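January, bench notes, Piltgate workshop

Hinge glue again. Third attempt at getting the Plira paste to stay workable long enough to case in a book with a spine wider than a thumb. The tin says to stir well. I stirred well. It set up like custard left out for a wedding.

Batch A: 100 g paste, 3 g of the methyl cellulose, water by feel. Feel was wrong. Brushed on fine, then grabbed the board before I had it square. Peeled it back, lost a strip of the pastedown, said a few things to the press.

Batch B: same paste, water weighed this time, 51 g. Much better. Slides for long enough to line up the head, fuss, line it up again, and regret the first position. No strike-through on the cream endpapers. Slight cockle on the back board, which I'm blaming on the grain of that Pralercombe offcut, and whoever labeled it "long" can come and look at it.

Left both under weights until after lunch. Batch A has a bow you could float. Batch B is flat except for one corner, where I suspect the weight was sitting on the bone folder. The bone folder is fine.

Cloth: the blue Thambiah takes paste badly and always has. Every year I forget and order more. It darkens at the turn-ins and stays dark. Switched to PVA mix for the corners and kept paste for the spine only. Ugly to explain, looks all right on the shelf.

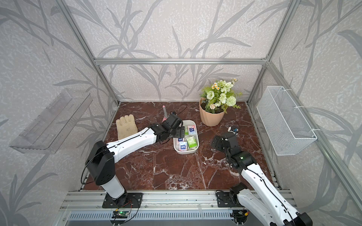 Also sorted the thread drawer, which was overdue. There's a spool marked 1,000 meters that plainly isn't, and two marked "good linen" in different handwriting that disagree about what that means. The thicker one frays at the needle's eye. I've moved it to the sample box, where it can disappoint students.

To do:
Remix B with the paste sieved first, there are lumps.
Cut new boards, check grain by bending them, ignore the label.
Find the other brass-edged pressing board. It was here before the holidays.
Batch A text block is salvageable if the spine lining comes off damp – try a poultice on the tail end first and keep the kettle away from it this time.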